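September, bench 2, 14:20. Small wooden parts, crossing and corner joints.

Carried on with the light softwood pieces from the Boersma bag. Aim is a plain two-leg form with one crossbar, no glue, held at the holes only. Kai-wen drilled the set; I checked hole spacing against the 160 mm template and put three aside for being off. They are in the tray marked REDO.

White cloth is still up behind the table. Leave it up, Liam needs it.
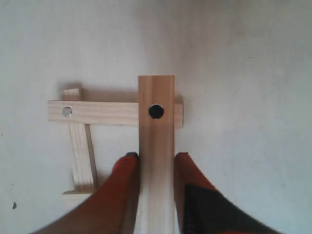
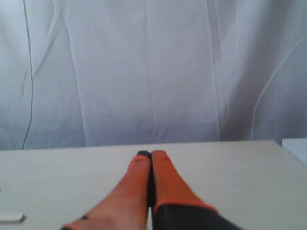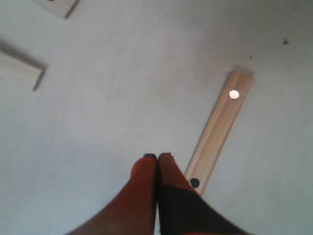
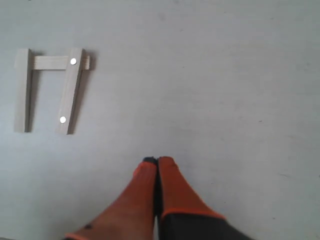
Crossbar overhang is in Poppy's drawing, so don't trim it. Leg angle is not: the drawing has both legs square to the bar. A single fixing per joint lets the leg rotate, and tightening further only bruises the wood. Options are a second fixing or a shallow housing cut in the leg. I prefer the housing — less hardware — but Reece wants to see both.

To do:

- Redrill the rejects, backing board underneath
- Cut one housing, 3 mm deep, test fit
- Ask Lucrezia if Culen still stocks the short fixings
- Sand end faces before the next fit, not after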